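Search this forum
Reading time: 2 min

Can they do the washing up yet?

osow_bench
We run 16 benches and I get asked every month if a robot could clear the canteen. My answer is still no. Fine on one known part, hopeless on a sink full of mugs.

Fumo
Disagree. Stacking and putting away is close. Slow, but I would leave one to it overnight.

hadgu24
Overnight is the trouble. Ours stopped 2 times last Thursday and sat there until the morning shift.

Myroslav Zhuravel
What do you want it to put away, Fumo? Plastic or china?

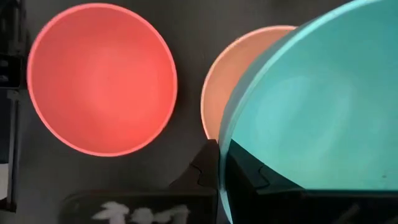 Fumo
Plastic, for now. My own test is crockery by colour, with a finger either side of the bowl wall. The teal one seems to be held like that, and it's partly over the peach one, so the arm has to know which rim is in front. The red one has clear table all round and is the easy pick.

osow_bench
Bowls on a bare table are not a kitchen - call me after 1,000 greasy plates.

Fumo
Fair. I'd still take slow over doing it myself.

Related threads
Julska gripper pads, which grade?
Folding towels by machine
Floor sweepers for small shops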